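Print this page | E-mail this article

OPINION

The Cheap Gripper Deserves a Fairer Fight

By Yen-ting Tsao
22 September 2023

I have spent most of the summer watching robot grippers pick up small things and drop them, and I would like to register a complaint about the way we decide which gripper is best.

The custom in our corner of the trade is to hold a bake-off. You bolt one gripper to the arm, run it through a set of objects, write down a score, unbolt it, bolt on the next one, and so on until you have a table. The table goes into a slide. The slide goes to someone with a budget, who buys whatever sits in the top row. I have made several of these tables. I was quite proud of one of them until Siu-fong Lo asked what the objects were, and I had to say that they were foam blocks.

Foam blocks are the kindest objects ever made. They are light, they forgive a bad angle, and they squash a little when you squeeze them. A pair of salad tongs held by a toddler could clear a tray of foam blocks. Our most expensive candidate, a three-fingered affair from Gultton with a force sensor in every joint, scored beautifully on them. So did everything else, including the plain two-finger parallel gripper from Plurnero that had been sitting in a drawer because it looked too simple to bother with.

So in July we changed the objects. We went to thin sticks, dropped on a bare table, to be picked up and put away in a tray. It sounds like a game for a rainy afternoon, and it wrecked the table completely.

A thin stick lying flat gives a fingertip almost nothing to work with. Come down a hair too high and you close on air. Come down a hair too low and you are pressing an expensive piece of hardware into the furniture. Lay one stick across another and you also have to choose which to take first, and here the three-fingered marvel was at its worst. Its third finger, so useful in the brochure, mostly served to shove the neighbors aside. The Plurnero, with two blunt fingers and no opinions, went in and came out with a stick more often than I can comfortably explain to the people who signed for the other one.

Tien-fu Tse, who likes the Gultton and will tell you so at lunch, says the test was rigged. He has a point. We ran 60 trials with each gripper, and the controller had been tuned on the simple one, by me, over many evenings. Give the fancy hand the same care and it would surely climb. But that is my complaint in another coat. Nobody's slide has a column for evenings. A gripper that needs 14 settings adjusted before it can hold a stick is a different purchase from one that needs two, and the score alone will never show it.

The camera is the other thing left out of these contests. Ours rides at the wrist, so whatever the fingers block, it can't see. Bulky fingers hide the target at the very moment you would most like to look at it. I now ask vendors for the view from the wrist before I ask for grip force, and they look at me as if I had asked to see the underside of the sofa.
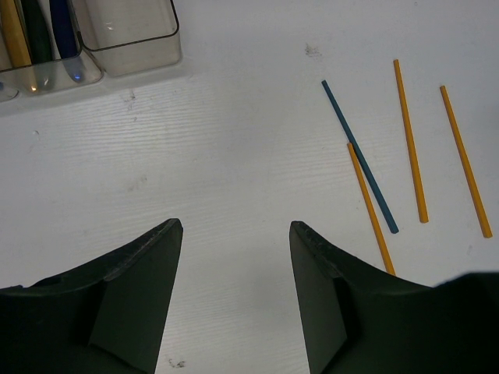 Wrist camera view, two-finger gripper: four sticks on the table, three more in the tray.

I am told the group at Guvthorpe still swears by foam. I wish them well. For the rest of us, my proposal is modest: pick the most irritating object you handle in a normal week, and test with that. Write down how long the setup took and put the number next to the score. And before anyone opens a catalog, look in the drawer.

Email alerts: Sign up for our newsletter to get new opinion pieces in your inbox. You can unsubscribe at any time.

Contact us | Copyright 2023, all rights reserved | Back to top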